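Gillance Restringing & Repair: Frequently Asked Questions
Necklaces, bracelets and the occasional rosary, put back together by mail.

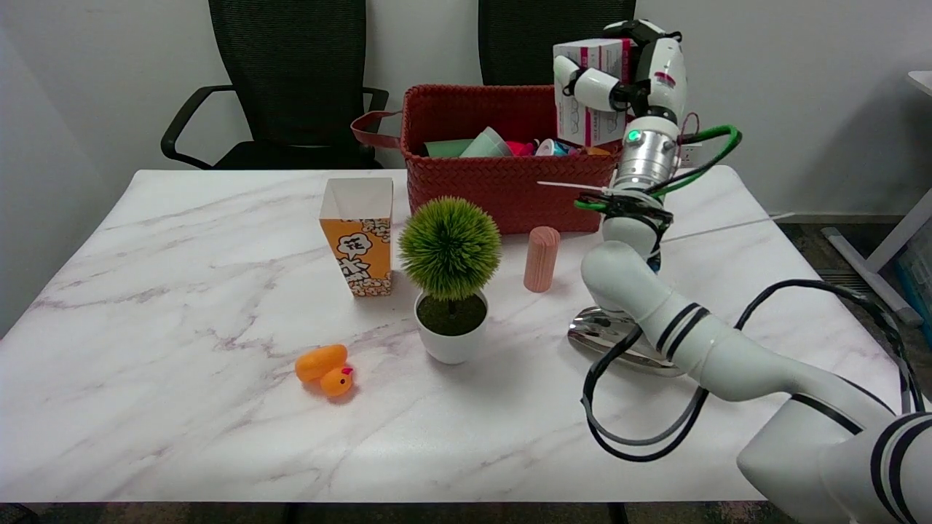

How long does restringing take?
Most single-strand necklaces go back in the mail within nine days of reaching us. Multi-strand pieces take longer, and anything with tassels takes as long as Agnes Halvorsen says it takes. In October the line gets longer, when people start remembering holiday parties. Send it in August if you can bear to think that far ahead.

My necklace broke and the beads went everywhere. Do you need all of them?
We need the ones you'd like back. Check under the radiator and inside the shoes nearest the scene of the accident. If you come up short, we can space out what's left with small metal beads, shorten the strand, or try to match the missing ones from the drawers. Matching works well for onyx, garnet and freshwater pearl. It works badly for turquoise, which has never agreed with itself on a color.

How should I pack it?
Zip bag, then padding, then a box. Please don't mail loose beads in a paper envelope. The sorting machine will do to them what it does to everything. Write your name and phone number on a slip and put it inside the bag. Tape is fine on the box and terrible on the beads, especially pearls.

What do you string on?
Silk for pearls, knotted between each one. Coated steel wire for heavy stone. Nylon for anything that gets worn to the gym, against our advice. We don't use fishing line. If your piece arrives on fishing line we'll take it off without comment, or with very little comment.

Why knot between pearls?
Two reasons. Knots keep the pearls from grinding on each other, and if the silk snaps you lose one pearl under the restaurant table and keep the rest. Knotting adds a little length, usually half an inch or so on an 18" strand. If yours already sits exactly where you want it, tell us and we'll talk about dropping a pearl or two.

How often should pearls be restrung?
Every couple of years if you wear them a lot. Look at the silk next to the clasp. If it's gray, fuzzy, or you can slide a pearl back and forth along it, it's time. If you wear them twice a year you can leave them alone much longer.

Can you fix my clasp?
Sometimes. Box clasps can often be bent back into behaving. Lobster clasps we just replace, since a repaired one costs more than a new one and sulks. Jarmo Ahonen handles all the soldering, and he'll send you a price before he lights anything.

What does it cost?
A plain strand up to 18" starts at $34, plus return shipping. Knotting is extra. You'll get a written quote after we've seen the piece, and we don't touch it until you say go. If you decide against it, we mail it back and you pay only the postage.

What's the biggest job you've taken on?
A seed bead collar with 2,209 beads, which we know because the owner had counted them and wanted them all back. She got them. It took Hazem Mahrous most of a winter, and he now quotes collars higher.

Will you tell me if my amber is real?
We'll tell you what we think, informally and for free. We don't do appraisals or certificates, and our opinion will not hold up in an argument with your sister. For paperwork, see a gemologist.

Do you clean the piece too?
A gentle cleaning is included. Pearls get a damp cloth, most stones get mild soap. Malachite, opal and anything dyed get left mostly alone. If you love the patina on your copper spacers, say so on the slip, or Jarmo may get enthusiastic.

Can I choose a different length or layout?
Please do. Sketches are welcome, including bad ones. The best instruction we've had was a shoelace cut to the right length with a note reading "this but pearls."

What happens to pieces that never get claimed?
We call, we email, we write an actual letter. After six months we call again. Nothing gets sold or taken apart for stock. There's a malachite choker in the safe, ticket 651, and we'd love to hear from whoever sent it.

I have a question that isn't on this page.
Leave a message with your ticket number, if you have one, and Agnes will call back after 2 p.m. Mornings are for knotting, and she loses her place if she talks.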